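From: Rafia Khokhar
To: werport-kitchen list
Re: labelling the baskets

Malou Thoroddsen wrote:

> I'd like us to write on the table itself where each thing goes. Cards slide about, and it would save the 45 minutes we lose sorting after lunch in May.

I'm not convinced. Forty-five minutes sounds high to me, and a word in thin ink won't move a single plum. People put things down where there's space — always have.

The "fruits" basket is a fair test, I suppose.

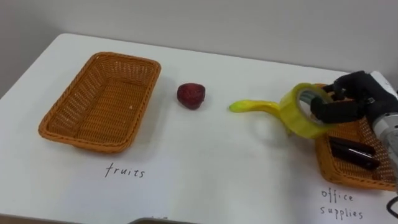

My other doubt is cleaning. Has anyone checked the ink comes off that white top? Bent wanted nine labels in all, and I'd sooner see one of them do some good first.

Rafia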